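Ticket 753: Arm will not pick up flat utensil from worktop (kitchen tasks, simulated)

Posted in June by Parvathi Gowda
4 min read
5 comments

Project: Otthorpe kitchen bench
Raised by: Parvathi Gowda
Assigned to: Ingvild Söderlund
Status: open, workaround in place

Problem

The task is "clear the worktop after breakfast". The arm has to lift each item and put it in the right place. Large items are fine. Thin flat items are not. The spatula fails in most runs and the arm then carries on to the next step as if it were holding it.

We need this sorted before Sullside decide whether to go ahead with the canteen trial. Their question to us was a simple one: can it tidy a kitchen worktop without a person standing next to it? At the moment the answer is no.

Steps to reproduce

1. Load the marble worktop scene with the standard set of items.
2. Start the clearing task with the spatula lying flat.
3. Let the arm come down from above with the fingers open.
4. Watch the closing step. The fingertips meet over the handle or push it along the stone.

Expected: handle held between the fingertips, then lifted.
Got: 26 good lifts in 100 runs. No error message in the others.

Log

09:10 Ingvild. Reproduced on the first try with the current build. The planner picks a sensible point on the handle. The fingers stop too high. Ruled out the planner for now.

09:45 Ingvild. Lowered the closing height. The fingertips now touch the stone and the safety limit stops the arm. That is correct behaviour, so I have put the height back.

10:30 Annapurna Thomas. Checked the worktop height in the scene file against the one the controller uses. They differ by 5 mm. The controller thinks the worktop is higher than it is. This would not matter with a loaf or a mug, which explains why it was missed.

11:05 Ingvild. Corrected the height. Better, but still not good enough to close. The handle slides when one finger arrives before the other.

11:20 Parvathi. Please look at the spacing as well. With the bread so close on the left, the open fingers have very little room to come down beside the handle. A person would just shove the bread over first.

11:50 Ingvild. Agreed. View from the arm saved to the ticket.

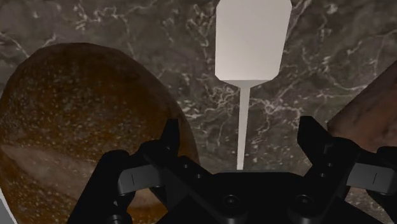 Wrist view, fingers open, spatula handle in the gap and nothing gripped. Left finger overlaps the loaf.

12:15 Annapurna. Tried moving the loaf out of the way before starting. The left finger comes down clear of it and the handle is held more often. I would still not call it reliable.

Workaround

Use the corrected worktop height and start with the loaf set further left. For demonstrations, rest the end of the handle on a folded cloth so the fingers can get under it. Tell whoever is watching that this has been done.

Still to do

Ingvild: add a check after closing, so the arm stops if there is nothing between the fingers.
Annapurna: try a slower close.
Parvathi: reply to Sullside.

Comments (5)

Kamala Kartha
Same fault on the Hegde bench with a butter knife. We ended up sliding it to the edge of the table and gripping it there. Slow, but it works for us.

Ingvild Söderlund
Thanks Kamala. Can you send me the slide settings? Our edge is a long way from the items, so it may need two pushes.

Efthymia Sfakianakis
From the canteen side, the cloth is no use. Staff put things down wherever there is space and they won't stop to fold anything. I'd sooner have an arm that only does mugs and bread and leaves the rest than one that says it has finished when it hasn't.

Parvathi Gowda
Fair point. I'll offer Sullside the large items only and list the utensils as not supported.

Annapurna Thomas
Slower close is queued for tonight on the Brodurier machine. Leaving the ticket open.

2 shares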